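From: Alistair Rutherford
To: packing-light list
Date: 2024-10-08
Subject: Re: Folding on the bed vs. folding on a table

On the matter of folding surfaces, the digest had this:

> I have never understood people who fold on the bed. A bed gives.
> You press a crease and the mattress presses back. Get a table,
> wipe it down, and use a board if you want your shirts to match.
> I use the Divard board, the 28 cm one, and every shirt I own comes
> out the same size. It takes me 5 seconds a shirt and they stand up
> in the drawer like files. Also, has anyone got the Troretau cubes
> to close when they're full? Mine bulge.

I fold on the bed. I have a table, but it has been under the same pile of mail since we moved in, and I'm not going to relocate a phone bill every time I own a clean T-shirt. The bed is the right height, it is big enough that a shirt can lie with its arms out, and when I get tired of folding I'm already where I want to be.

As for the mattress pressing back, I'd say you're pressing too hard. It's a T-shirt. Lay it face up, collar away from you, and smooth it from the middle out to the sides with the flat of your hand. Then the sides go in by a third, sleeves turned back on themselves, and the hem comes up to the collar. Fold once more and put it on the stack. I know the approved way is face down, so the front ends up on the outside without any thought. I like to see what I'm folding, and I flip it at the end. Please don't write in.

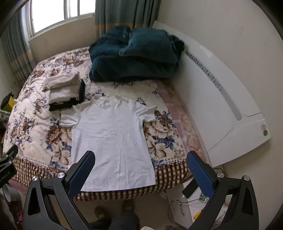 Quilts are the one place I'll give some ground. A quilt with a lot of stitching in it will grab at cotton jersey, so the shirt doesn't slide when you want it square, and a busy print makes it harder to see whether your edges line up. White shirts are fine on nearly anything. Dark ones I do last, with the light on, and I still find one folded inside out every couple of weeks.

I did try a board. My sister gave me a Dremex two years ago and I used it until November, when it went behind the dresser – I assume it's still there, perfectly flat. It folded the shirts beautifully. What it couldn't do was put them away, and that has always been the slow part in my house. A stack can sit at the head of my bed for days, moving to the chair at night and back again in the morning, and it gets more travel than I do.

On the cubes: yes, mine bulge too. I have 2 of the medium ones. Roll the socks, put them around the outside, and leave the zipper corner empty until last. If it still won't close, take out a sweater. You weren't going to wear it.

Does anyone still have the old Ortuño packing list, the one with 136 items on it? I want to read it again before my next trip, mostly to feel better about myself.

Alistair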